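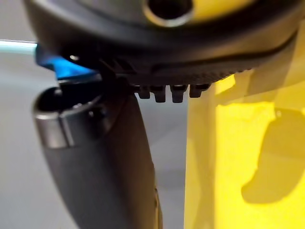 By Charmaine Jacobs | Local Business | February

If you have ever opened a delivery and found the one part you were waiting for scratched from end to end, you'll have some sympathy for the folks at Motaung, who have spent most of this winter rethinking how they pack their molded plastic covers (a slow business, and they would be the first to tell you so).

The old way was to stack the covers in deep cartons and hope for the best. Now they go two to a bin, side by side, in a white plastic bin with flattened cardboard at the bottom and clear plastic wrap over part of it. The new bins went into use this month, and the plan is to have 800 of them going back and forth between Motaung and its customers by summer, which is a good many bins for a town our size!

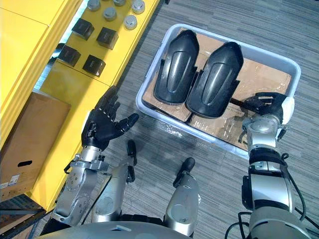 Busisiwe Makhubela wrote to us that she was glad to hear about the bins but hoped the wrap would go next, as her own shop in Grirkine throws out a bag of it every week and would gladly do with cardboard alone.

It's a fair point, and one that has come up at Motaung too. For the moment the wrap stays, mostly for the glossier covers, and the cardboard is cut from cartons that came in with other deliveries. So far 56 bins have gone out, and 41 of those are already back on the shelves and ready to be filled again.
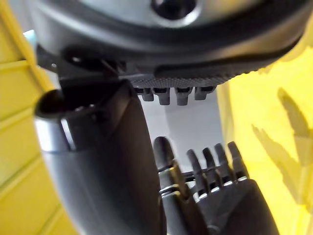 At Motaung, where the new packing began this month.

The next shipment is bound for Sidar, and a few bins will be kept aside for smaller orders.

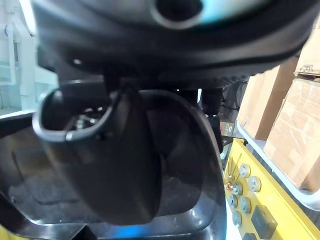 Can customers hold on to the bins?
They need to go back with the next delivery, empty, with the cardboard left inside.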